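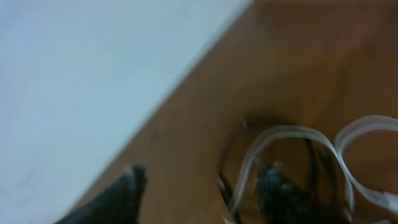
Do I need a written safety routine for a small tabletop robot arm at home? You need a short one, on paper, that you'll follow when you're tired, and it should cover power, reach and cables before it covers anything clever.

I've been using the Orness Bench Rules for a while now, so I figured it was time for a proper review. If you haven't run into it, it's a spiral-bound booklet of 47 rules for people who run small arms on a desk or a kitchen table, plus a wipe-clean checklist card and a sheet of stickers (more on the stickers later, sigh). It's put out by Orness and sold through the Saludo shop, and it isn't a legal standard or anything close. Think of it as house rules from people who have pinched their own fingers plenty.

I came to it from the Fledis guide, a 97-page download that I gave up on somewhere in the chapter on paperwork. Orness is so much easier to live with! Every rule fits on a couple of lines, and the ones about people come first. Hands out before power on. Know where the off switch is with your eyes closed. Tie back long hair, and no dangling sleeves or lanyards. All stuff you'd say you already do, until the card makes you check it.

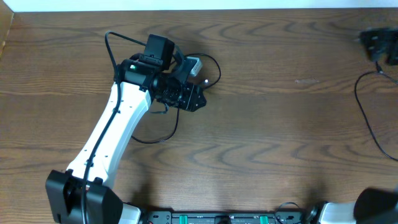

Dakiler, November

The cable section is where the booklet earned its price for me. Slack is the thing people get wrong with these arms, me included. You want enough of it for the wrist to turn all the way, and then you look at where the extra goes. A black cable sagging onto the tabletop under a gripper is exactly what rule 2 of that section is talking about: move the arm slowly through its full reach with the loop in place, watch it the whole way, then clip up whatever drags. I'd never done the slow pass before. Now I do it every time I change anything at the wrist.

I also like what it says about bases. Fix them to something that's fixed to the table, and leave the table itself clear where the arms swing. If you run two arms, treat the space both can reach as off limits to your hands while either one has power. Simple, and I wish I'd read it sooner.

Now the gripes. The section on handling thin, bendy or see-through things is one skimpy page. It says to start slow and light and check your camera view for glare, and then it just sort of stops. I wanted a lot more there! The index is bad too, and the stickers peel off anything with a curve to it.

My other complaint is the logbook page. There's room for 500 entries in tiny boxes, and my handwriting is not built for tiny boxes. I use a regular notebook and copy the headings over.

Would I buy it again? Yep. Get the version with the card, skip the extra sticker pack, and keep the card where you can reach it without leaning over the arms.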